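I've been on a carrier pigeon kick since my friend Tahira Dogar lent me her grandfather's loft book, and I can't stop!

He raced birds out of Arthorpe, but the back pages are notes he copied from an old army handler, and those are gold. The handler trained 70 birds at a time. Young ones got walked out two miles in a basket and let go hungry, so they'd head straight home to the feed tin.

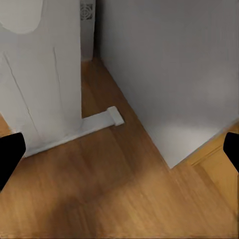 Corner of the room.

The messages themselves were tiny – thin paper rolled into a tube on the leg. Important ones went out with two birds in case a hawk got one.

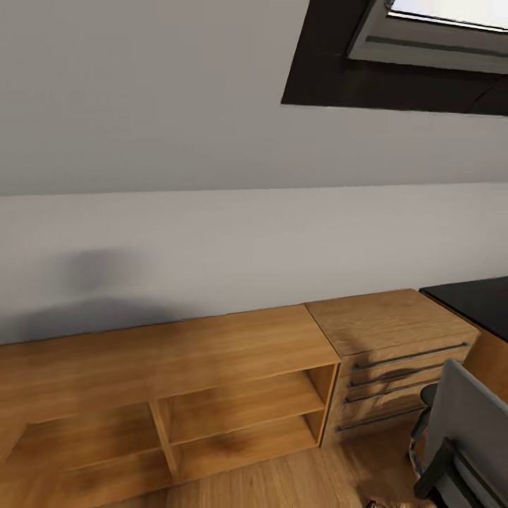 Could a pigeon fly a message both ways?
Mostly they only flew home, so soldiers had to carry the birds forward to the front first.

I love that. All those men hauling wicker baskets through mud! One hen named Tamiru (his favorite, you can tell) made 27 trips and retired to a barn.

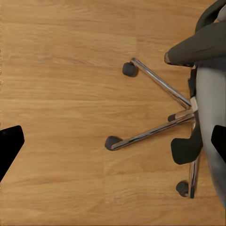

Belthorpe, 2025-03-21

Went to hear Selamawit Seyoum talk about mobile lofts tonight. They were converted buses, and the birds learned to find them even after a move. She passed a real leg tube down the rows and I held it way too long.

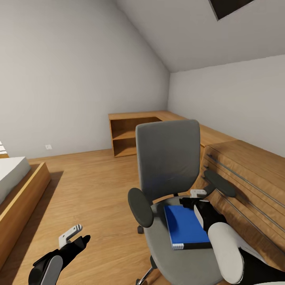 5 min read

Next up is the chapter on night flying, which Tahira swears is the best part. She wants the book back in May, so I'd better get copying.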